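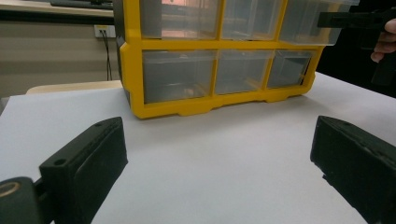
11/3/23

The jaw-width reading on hand unit A disagreed with the jaw itself during the drawer task, and the run was stopped at recording 53 of the planned 124. This entry records the fault, the checks made and the present state of both hand units. The task is the standard one for the Ayala bench: approach the yellow drawer organiser with one Rimau in each hand, open a drawer, close it, withdraw. With the jaw of the unit wide open in front of the lower drawers, well clear of the organiser, and the second unit held above the upper row, the Otutitz log should give a steady value close to the top of its range. Unit A gave that value at the start of the session. By the time the run was stopped it was reporting a part-closed jaw in the same posture, and at times the value jumped with no movement of the trigger.

Order of events, as taken from the session log and my own notes:

Both units zeroed at the start with the jaws fully closed, then opened to the stop. Readings normal on both. Recordings 1 to 30 show nothing unusual on review.

From recording 31 the open value on unit A begins to fall by small steps. The change was not noticed at the bench. The Otutitz display shows a bar and not a number, and a small shift in the bar is easy to miss while watching a drawer.

In recording 47 the value on unit A drops to near closed and returns within one second. The operator reported a slight click felt through the handle. The recording was accepted. It should have been set aside and the session paused at that point.

In recording 53 the value dropped and stayed down. Gladys Cuadros, on the desk, saw the bar sitting at the wrong end and called the stop. Both units were put down on the bench and the logger was left running.

Checks made the same afternoon

1. Cable and connector. Reseated at both ends and moved by hand along its length. No effect on the reading.

2. Swap. Unit A was placed on the channel normally used by unit B. The fault moved with the unit. The logger and the second channel are therefore not suspected.

3. Finger pads and linkage. The pads are scuffed, as they have been for some time, but firmly fixed. The linkage arms move freely. One of the outer bushings has slight play under side load. I do not believe this accounts for a jump of the size recorded, though it may contribute to noise.

4. Closed position. The jaw was brought together by trigger several times and the log value noted on each occasion. The values did not repeat. A good unit returns to the same value within two counts; unit A was spread over 374.

5. Encoder. With the rear cover removed, the magnet on the pivot shaft could be turned with a fingernail. It is held by a single drop of adhesive, which had let go on one side. The sensor board itself gave clean readings when a spare magnet was passed over it.
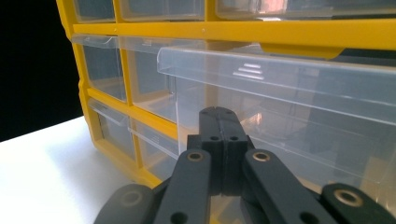 Fig. 2. Jaw drawn together in front of the organiser, large drawer projecting at right. The two pads stand close, with a narrow gap between them.

The gap between the pads matters for the zeroing procedure. The present instruction says "jaws fully closed", and users have taken this differently: one squeezes until the pads stop, another releases slightly before pressing the zero key. On a sound unit the difference is small and constant. On unit A it helped to hide the fault, as a low closed value could be put down to how hard the trigger was held. I propose that zero be set against a flat gauge placed between the pads, with the same gauge used for both units.

Cause. Loose encoder magnet on the pivot shaft of unit A, slipping a little at each hard opening and finally turning freely. The adhesive was applied here in October, when the magnet was last replaced, and not by Cemeck. The Cemeck note that came with the spare magnets asks for the shaft end to be roughened with 800 grit paper and wiped before bonding. I can find no record that either was done, and the shaft end on unit A is polished.

Safety. No one was hurt and nothing was damaged. The matter is still entered as a safety item. The same width signal is passed to the arm cell when recordings are replayed, and a false "open" or "closed" value there would command a real jaw. Replay of any file from this session is suspended until the files have been sorted. The notice is on the cell door and in the shared folder.

Data. Recordings 1 to 30 may be kept. Recordings 31 to 53 are to be marked as rejected and not deleted, so that the drift can be used to test an automatic check. The images from those recordings are sound, and if anyone wishes to recover the jaw width from the view of the pads they are welcome to try – please work on a copy.

Actions

Unit A: withdrawn and tagged. Magnet to be rebonded to the Cemeck note, left overnight, then put through the open and close test before release. (Self)

Unit B: rear cover to be removed and magnet checked before further use. It was bonded from the same tube. (G. Cuadros)

Otutitz: numeric width to be shown beside the bar, and a warning given if the open value moves between recordings. (G. Cuadros)

Bushing on unit A: measure play and compare with unit B. Replace if out of limits. The limits themselves are not written down anywhere and need to be agreed first.

Zeroing instruction: redraft with the gauge. Thickness not yet decided.

Remaining recordings for the drawer task are postponed until both units have passed. The organiser stays where it is on the bench, with its position marked in pencil on the table, and should not be moved or used for storage in the meantime.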